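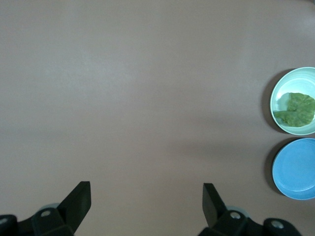 Suvarna Community Loan Fund
Progress report, small business lending in Trirdale and Tritandale
Period: February through May

Short one this time, the full tables follow with the year-end packet.

Lending
Closed 7 loans in the period, all under the small-dollar cap. Five in Trirdale, two in Tritandale. Mostly working capital, plus a walk-in cooler for a grocery and a used van for a home repair business. Average size $1,406 in the starter product, higher in the regular one (table to follow). No charge-offs. One borrower is 30 days behind and on a revised schedule, first revised payment came in on time.

Tritandale still slow. We said in the last report we expected it to catch up by spring and it hasn't. Closest bank branch shut in March and we thought that would bring people to us, but so far mostly phone calls about check cashing, which we dont do. Going to try evening hours at the library there, 5 to 7 pm, starting June.

Applications
Too many incomplete files. Usual gap is tax returns. We cut the form from nine pages to four and moved the bank statement request to after the first meeting. Too early to say if it helps.

Technical assistance
Bookkeeping class ran twice. Second one was full, first one half empty (bad weather, and we booked it against the school concert). Spanish session moved to July, interpreter fell through.

Systems
Trondenano, the new loan servicing software, is live. Migration took three weeks longer than planned. Old balances match to the penny except for 2 accounts where late fees were entered by hand, both now fixed. Staff still keeping the spreadsheet alongside until the end of June.

Money
Spent to date on the outreach line: $1,213. Well under budget, mainly becuase the mailer was pushed back. We'd like to move what's left of the mailer money into interpreter costs. Need your OK in writing for that, it crosses budget lines.
Loan loss reserve is unchanged.

Next period
- library hours in Tritandale
- mailer out by mid July
- Spanish bookkeeping session
- close the three files now in underwriting
- policy update on collateral for loans under the cap, draft is with our attorney

Still waiting on the signed amendment from your office for the match requirement. Can't draw the second half of the award without it.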